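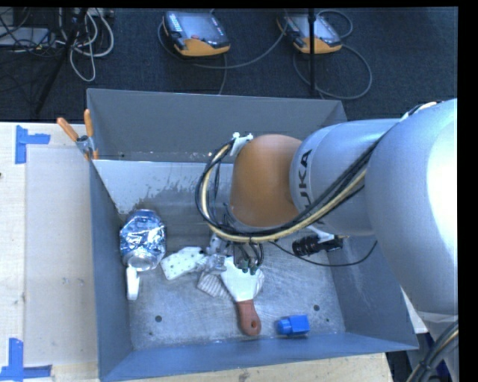
Odds and ends in a grey metal bin

News > Newsletter > Around the house

April
By Nesrin Uysal

I've been clearing out my mother's flat, or at least the kitchen end of it, and I want to talk about bits. Everybody's got them. The key that fits no door, the spare feet off a washing machine that went to the tip years ago, a whole tobacco tin of picture hooks. Mum moved to Baysal in the winter to be near my brother and she took the good saucepans and the radio, and left me the bits.

I started with the drawer under the bread bin at ten in the morning and I was still on the same drawer at lunch! The trouble is you pick up a brass curtain ring and then you're back in the front room with those awful mustard curtains, and then you have to ring somebody and ask if they remember the mustard curtains (Beril did, she hated them as well). I found 44 buttons in a mustard jar, which I only know because Mum had written it on the lid. I also found a receipt from Drullow, the old hardware shop by the station, for one tap washer. No washer, mind.

Last month I asked how you all deal with this sort of thing and the replies were much better than my own system, which is shoving it all in a carrier bag. Erhan Sezer keeps one shoebox per room and when the lid won't shut, something has to go. He admits the garage has been "one room" for a very long time and the shoebox there is now a wardrobe. Nesrin Şimşekoğlu (the other Nesrin – we do get each other's post) sticks a bit of masking tape on every loose part and writes what it came off. I've started doing this and I can't recommend it enough. My labels so far say "blind, bathroom", "blind, bathroom?" and "no idea, heavy".

Volkan, her husband, wrote separately to say he's against all of it and you should throw everything out on the first pass. He then asked whether anyone has a spare shelf peg for an Ovus bookcase, the sort with the flat side. I've got one, Volkan. It's in an envelope with your name on it.

A few of you wanted to know where to take things that are too good for the bin. The Pikovach repair morning will have screws, hinges, handles and plugs, so long as they're clean and you've sorted them a bit first. They don't want batteries or anything with a cracked casing. Doors open at nine and they like you to be gone by noon, and the side entrance is easier if you're carrying something heavy. The lady on the tea table told me they'd put 1297 items back into use last year, and I think my uncle's bicycle bell was one of them.

Mum rang last night to ask how I was getting on. I told her the drawer was done and she said, oh good, and had I found the other drawer? It's behind the ironing board. I'll report back next month, and do keep the letters coming, especially if you know what a small green plastic hook with a spring in it is for.

We use cookies to remember your newsletter preferences. Accept | Manage settings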